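Course handout 8: Preparing and looking after the PC assembly cell
Unit: Robot Cells in Daily Use. Tutor: Busisiwe Pretorius
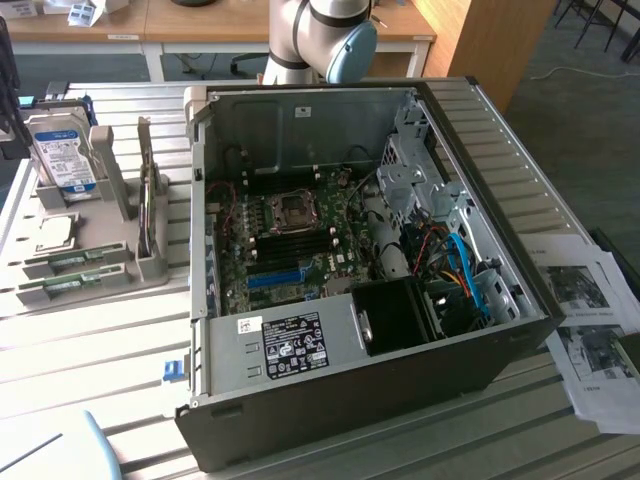

Warrick Te Moana asked after the last lesson whether the fixture should be checked before every run or only when a part is missed. My answer is before every run. The check takes two minutes, and when the robot misses a part we often lose the whole morning looking for the cause in the program.

1. What belongs to the cell

The cell has one arm, one slatted aluminium table, one plastic fixture tray for the parts, and the computer case, which lies on its side with the side panel off. The tray holds the hard drive, the processor and the memory modules. The case has no processor and no memory when we begin. If you find a module still sitting in a slot, the former group did not finish the reset, and you must do it for them.

The controller program for this exercise is Salletti, job number 2654. Please do not save your changes under this number. Make a copy with your own initials.

2. Order of work before the run

Put the controller in manual mode and hang the key on the hook by the door. Only then reach over the table.

Push the case against its stops. It should not move when you press with one hand on the corner. Then push the tray against its own stops, and tighten the clamps a little at a time, first one side and then the other. If you tighten one side fully, the tray turns by a very small angle. You will not see this angle with your eyes, but the gripper will find it.

Look in the processor socket with a lamp from the side. The pins must all shine in the same way. One dark spot in the pattern means a bent pin or dirt – in both cases call me and do not blow into the socket. Leave the retention frame open and the lever up.

Open the white latches on the memory slots. A half-open latch is the most usual reason for a force stop in this exercise.

Move every loose cable away from the path of the gripper. The cables do not stay where you put them, so look again after you have moved the case.

3. Teaching the reference points

We teach two points on the tray and two on the case. Go to each point at low speed, and change to step mode for the last part. Write the values in the cell book, also if they are the same as last time. Anahera Rakena found a slow drift in October only because the old values were written down. It came from a loose bolt under the table, and no alarm was ever shown.

If a new value is different from the old one by more than 0.2 mm, do not accept it. Loosen the clamps, clean the stops, clamp again and repeat.

4. Force limits

The limits are set by the tutor. Memory modules need a firm push, and it is normal to hear the latch. The processor needs no push at all. It is laid in the socket by its own weight, so any force value there is a fault, and the run must be stopped.

5. Care of the cell

Every day: wipe the gripper fingers with a dry cloth, and look in the gaps of the table for screws.
Every 14 days: check the clamps and the bolts under the table, and look at the rubber on the fingers. Spare rubber is in the Wivulis box, second shelf.
Each term: Maxine Brunton checks the brakes of the arm. Students may watch but not take part.

6. For next time

Read sections 2 and 3 again and bring your page from the cell book. Each pair will reset the cell and teach all four points without my help. Those who were absent can ask Rochelle Gilchrist for the key to the practice room.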